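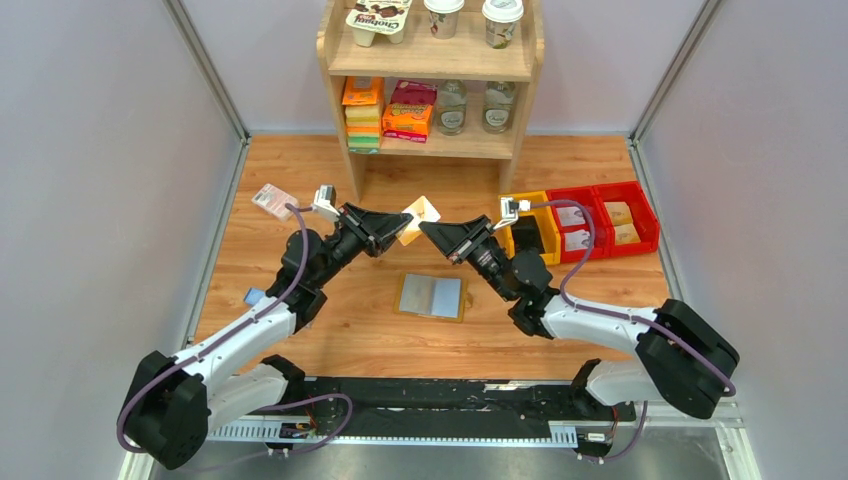 2.3 Planning the order for a two-arm station

Before you request a quote from Velurano, decide how many arms the station needs. Price the second arm as a full unit with its own gripper, base and wrist camera. On a station where the two grippers meet over the middle of the work surface, both arms need a camera module and a cable long enough to follow the forearm and go around the elbow. Cables are quoted separately.

1. Measure the bench. Allow 200 mm of clear space behind the surface for the back panel.

2. List the fixed items: base joints, front rail, side and back panels, corner posts.

3. List the loose items. Shelf units, open bins and stock for handling are not in the Barlow kit and go on a separate purchase line.

4. Enter the quantities on form 2534 and send it to Tzu-hsuan Choi for pricing.

5. Add 13 percent for spare gripper tips and cables.

Note: Quotes issued before July use the old rail price. Ask for a new one – the part number has not changed, so the difference is easy to miss.

Caution: Do not order panels until the arm reach has been checked against the enclosure drawing. Cut panels cannot be returned.

Questions about delivery to the Tesbridge site go to Chia-hao Huang, extension 131.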